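Search products, guides, spares
Go

Solier Kerkix field recorder

£289 including VAT
In stock, sent out from Abubakar
Shared 4 times

The Kerkix is a small four-channel sound recorder made for people shooting documentaries in ones and twos. It takes two microphones on full-size XLR sockets and two more on a shared mini-jack, and it records all four to separate files. It weighs 371 g without batteries. You can hang it from a shoulder strap or screw it under a camera.

Solier's first recorder, the Badano, was built for studio interviews and didn't much like being carried. The dials caught on coat sleeves and the screen was hard to read outdoors. On the Kerkix the dials are set into the body and have a lock, and the screen is plain black on grey with a backlight you can turn off. The menu has been cut down as well. Input level, low cut, limiter and file name are on the first page, and most people won't need the second page after the day they unpack it.

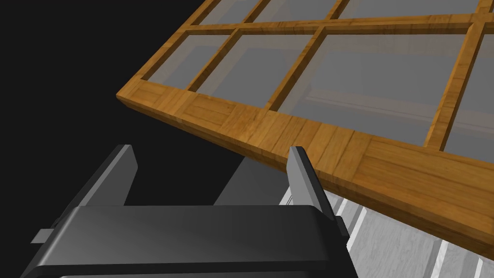 Each XLR input has its own phantom power switch, so you can run a condenser on a boom next to a dynamic hand mic without changing anything in the menu. The preamps are quiet enough for speech at normal distances and for most room tone. If you are recording very faint sounds, such as insects or a distant shoreline at night, you will hear some hiss with a less sensitive microphone, and we would suggest a better mic before a dearer recorder.

The safety track is worth knowing about. With it on, inputs one and two are recorded a second time at a lower level. When somebody laughs or shouts halfway through an interview and the main track distorts, you can cut across to the quieter copy in the edit. It uses up channels three and four, so you can't have the mini-jack mics running at the same time.

Olumide Etim used a Kerkix through most of August on a film about a river ferry and its last crew. His notes to us were short: the limiter is gentle, the belt clip is too stiff, and the headphone output could go louder beside an engine. Solier has since changed the clip. The headphone output is the same as it was.

Power comes from four AA cells or from USB-C. With phantom power on, a set of good rechargeables should see you through a morning of interviews. If you plug in a power bank, leave the AAs in. The recorder changes over to them if the cable is pulled out, and the file carries on without a gap. Cards are microSD, and there is one slot. Format the card in the recorder before a shoot, not on a computer. 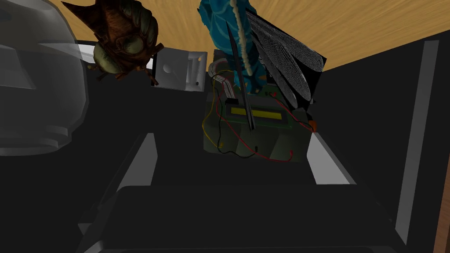

Can I use the Kerkix to send sound straight into my camera?

There is a line output on the left side for this, and a short mini-jack lead comes in the box. Set the camera's own input to manual and as low as it will go, then bring the recorder's output up until the meters agree. You'll still get the separate files on the card, and the camera sound makes them easier to line up later.

There is no timecode on this model. For a single camera that hardly matters, and a clap at the start of each take will do. If you are working with several cameras over long takes, ring us before you order and ask for Elin Wogan, who looks after the hire shelf and can lend you a sync box to try with it.

The body is splash resistant with the card door shut. It isn't waterproof, and the XLR sockets are open. Use a rain cover in anything worse than drizzle, and let it dry with the battery door open if it does get damp.

In the box
Kerkix recorder
Belt clip and two fixing screws
Mini-jack line lead
USB-C cable
Printed quick guide

Batteries and memory card are not included. The full manual is a download from the support page and covers the file settings in more detail than the printed guide does.

Size: fits a large coat pocket
Inputs: two XLR, one stereo mini-jack
Outputs: line, headphones
Files: WAV, 16 or 24 bit
Guarantee: 2 years, return to Abubakar

Returns are accepted on unused recorders in their original box. Please keep the paper seal on the card door until you are sure you want it.

Recently viewed
Solier Badano studio recorder (used)
Rain cover for Kerkix
Short boom pole, aluminium
Closed-back headphones
Spare belt clip, new pattern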